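The Wall That Moves and the People Who Don't

Small apartments have a new savior every few years. It used to be the loft bed. After that came the fold-down desk. Now it is the sliding partition, a full-height wall on a ceiling track that turns one room into 2 and back again, supposedly before the coffee is ready.

I spent most of a wet week looking at the one at Plornwood, where the developer has fitted it to every unit on the upper floors, and I came away liking the hinges more than the idea. 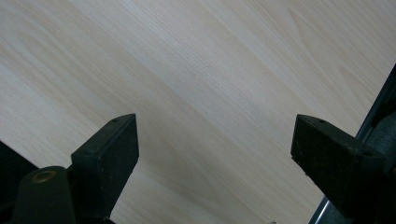
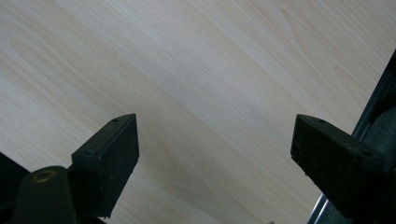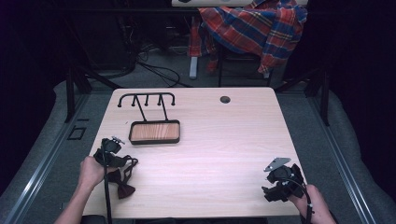

Pale wood grain, close up and at table height.

Plornwood is a converted seed warehouse, and the architects, a firm called Anghel, had a real problem to solve. The building is deep and the windows are all on the long sides. Cut it up the usual way and you get a nice front room, a dark corridor and a bedroom that faces an air shaft. Anghel's answer was to leave each unit open from window to window and let the tenant decide where the bedroom goes. The typical plan is a single space with a kitchen along one side, a bathroom in a box, and the moving wall, made by a company called Illetti.

On paper it is hard to argue with. The sales brochure shows the same apartment at four times of day, and in every drawing the wall stands somewhere new. Morning, it hides the bed. Noon, it makes an office. Evening, it disappears behind the bathroom and there is a dinner party.

The brochure leaves out the rug. It leaves out the floor lamp, the cat tree, the drying rack, the box that was going to be unpacked last July. A wall that travels across a room needs a clear strip of floor as wide as itself and as long as its track, and that strip can hold nothing you would have to move. In the unit I measured, it took up a good part of the living area. You are paying rent on floor that has to stay bare so the wall might go over it.

I asked at a number of doors how often the thing was used. Most people had found a spot for it in the first month and left it there. One household had pushed a bookcase up against it. Another slid it open for guests and said it sounded like a train coming in, which matches what I heard from the unit next door.

Sound is the other trouble. The panel is light enough to push with one hand, and a panel that light doesn't stop a phone call. There is a brush seal at the bottom and a rubber one at the top, and between them a person can follow every word of a television show from bed. A plain stud wall with insulation would do better and cost less. The Illetti system adds $3,000 to the price of fitting out a unit before anyone has hung a door.

The rent reflects it. A tenant pays $248 a month more at Plornwood than for the same square footage at Polness, the older block across the canal, where the walls were put up decades ago and have stayed put. Polness has the dark corridor. It also has closets, 4 to an apartment, and doors that latch.

None of this means Anghel got the building wrong. The light in those long rooms is wonderful, and you notice it the minute you walk in. I would keep the open plan and the bathroom box and the big windows at both ends. I'm just not sure the light has anything to do with the wall. Take out the track, give people a heavy curtain and a decent closet, and the sun would come in exactly the same.

Anghel is already drawing a second phase, and the moving wall is in it. This version has a motor.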